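The shop that stayed open

Clornholm has 2,614 residents, one bus an hour until early evening and, since last January, a general shop that belongs to the people who use it. When the old owners retired, the nearest pint of milk was seven miles off in Felmont. For anyone without a car, that meant most of a morning.

Shares were sold at £60 each, payable in instalments. The shop now opens at 7 in the morning and sells bread, stamps, lamp bulbs, dog food and a cheese from Kustance Farm that rarely lasts past lunchtime. Prices are a little higher than in the Felmont supermarket. Regulars say they spend less overall, as they buy what they need and go home.
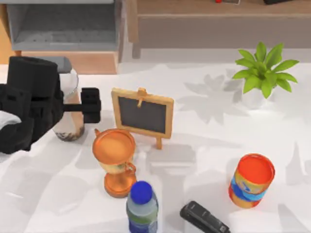
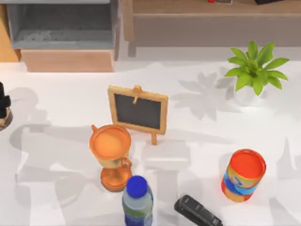

A small blank chalkboard on a white tabletop.

The hardest part has been stock. Big wholesalers want big orders, and a village shop can't shift 21 trays of yoghurt before they go off. The answer was to share deliveries with the shop at Nam, across the valley. One van serves both, and the two shops split each tray between them.

Fresh food is still a gamble. A wet weekend leaves salad on the shelf, while a sunny one clears out the ice cream by noon. Anything near its date goes in a half-price basket by the till.

Next on the list is the post counter, which opens only in the mornings at present. Longer hours would need another trained member of staff – and a second chair, as there is room behind the counter for just one.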